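From: Kadri Rozīte
To: Barkbridge Badminton members list
Subject: Re: Proposed changes to junior ranking points

Genowefa Baran wrote:

> Dear all,
> As promised, the ranking proposal for next season. Points from
> the Zallska and Castillo opens would count double for U15 and
> U17. The club ladder would no longer count towards county
> selection. We think this rewards the juniors who test
> themselves against stronger fields. The top junior under the new
> system would have finished on 3,609 points, well clear of the
> rest, and the coaches feel that is a fair picture.
> Comments by the end of December please.
> Genowefa

Genowefa, thanks for putting it in writing. I've read it twice and I'm still not convinced, so here are my comments, well before the deadline for once.

"Rewards the juniors who test themselves" is a nice phrase. What I see is a table that rewards the juniors whose parents can drive to Castillo and pay for two nights away. My daughter went last season and lost in the first round to a girl she beats every other week at Tasham. Under your system she'd get more for that defeat than for winning the Tasham event outright. Has anyone checked that this is what we want? I worked it through with the points table from the old handbook and got the same answer each time.

Then there's the 3,609. Compared with what? You don't give the second or third totals, or what the same player would have had under the present rules. If he comes top either way, the figure tells us nothing about whether the new rules are better. Could you send the whole table round, old and new side by side? There were 21 juniors on the ladder when I last looked, so it can't be a huge job.

I'm also doubtful about dropping the ladder. It has its faults (we've all seen people go quiet on their phones when challenged) but it's the one thing every junior can play in whatever the family budget. Take it out of selection and it will be dead by spring. If the trouble is people dodging matches, put a time limit on challenges and enforce it.

"The coaches feel" I'd like to hear from the coaches. I asked one of them at Barkbridge and he hadn't seen the proposal.

What I'd suggest instead:

- keep the ladder in, at its present weight
- points for rounds won only, nothing for turning up
- no doubling for any open until we've seen a full season's figures

On court bookings, Tasham have moved our junior session to the smaller hall until further notice. That's two courts, so please tell me if your child isn't coming. Start time is still 6.30 and the side door is the one to use.

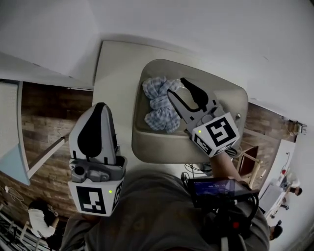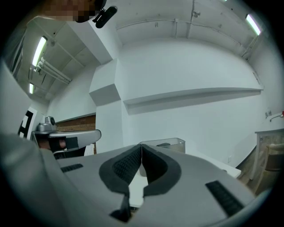

Going back to the opens, does anybody know if Zallska are keeping the U13 draw? Their entry form only lists U15 and U17 and I've had no reply to my email. If it's gone, the youngest ones have nowhere to play before the county trials, and that ought to be settled before we start arguing over double points for the older groups.

I'm happy to be shown I'm wrong on any of this, but with the numbers please.

Kadri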